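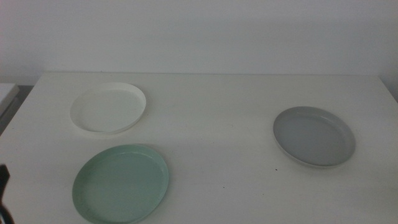 Have you ever wondered why a plate is round? I think about this kind of thing a lot, usually while I'm waiting for dinner, and the answer takes us back to a lump of wet clay. Potters worked out long ago that if you put clay on a spinning wheel and hold your hands still, the clay goes round under your fingers and comes out as a circle. Plates can be any color you like – one of the three on the white table is white too, so you have to look for its edge – but they're very often round, and very often they have a little raised rim. The rim is there to stop your gravy from running away!

So how does clay turn into something hard enough to eat from? Clay is made of tiny, flat bits of rock, much too small to see. When clay is wet, the bits slide over each other like playing cards. That's why you can squash it and roll it into snakes. When the water dries out, the bits can't slide anymore and the clay goes stiff. But it isn't a plate yet. If you put soup in it now, you'd get mud.

Next comes my favorite part, the kiln. A kiln is an oven, but a really fierce one. Your oven at home might cook a pie at 200 degrees Celsius (that's close to 400 degrees Fahrenheit). A kiln gets several times hotter, so hot that it glows orange inside. The tiny bits of clay start to stick together, and after that you can pour water on them all day long and they won't turn back into mud. People have been doing this for more than 4,000 years, and plenty of their pots are still in one piece.

Then there's glaze. Glaze is mostly ground-up rock mixed with water, and it looks like runny paint. It goes on dull and chalky, then melts in the kiln and turns into a thin coat of glass. Different metals in the glaze make different colors. Copper can make green, cobalt makes blue, and iron can make brown or yellow or nearly black, depending on how the kiln is fired. I once painted a bowl with what I thought was pink glaze and it came out gray. I still eat my cereal out of it.

Try this at home: ask a grown-up if you can turn a plate over and look at the bottom. You might find a rough ring with no glaze on it. Glaze gets sticky when it melts, so potters often wipe it off the part that touches the shelf.

© Lullent Pages for Kids | Contact us | Back to top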